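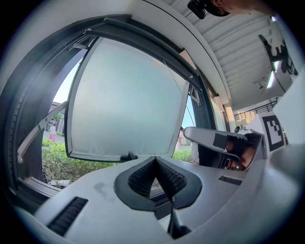
Panel translúcido de bordes redondeados en un marco gris oscuro.

Notas para la ponencia: luz natural y confort en viviendas rehabilitadas
Saron Mersha, programa Asfaw

Diapositiva 1. Apertura
Saludar en nombre de la entidad y agradecer la invitación a Guvdale. Recordar que el programa se dirige a viviendas con locales y garajes en planta baja, donde la entrada de luz suele resolverse en último lugar.

Diapositiva 2. Alcance del estudio
Se encuestaron 300 hogares en 4 barrios. Las respuestas se recogieron antes de cualquier obra – conviene insistir en ello, pues en febrero se repetirá el cuestionario. Citar a Mebrat Lencho como responsable del trabajo de campo.
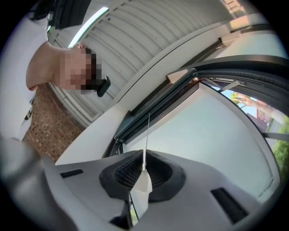
Diapositiva 3. Deslumbramiento y sombra
Distinguir entre protección solar exterior e interior. La primera frena la radiación antes de que alcance el vidrio; la segunda regula sobre todo la intimidad y el brillo. Pausa para preguntas: 5 minutos. 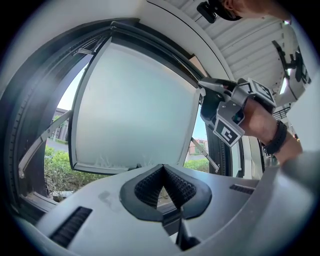

En cuanto a las ayudas, la convocatoria admite solicitudes hasta el 26 de enero. Se exige memoria técnica firmada y presupuesto desglosado. Remitir las dudas sobre tramitación a Tsion Jemal, en el mostrador 7.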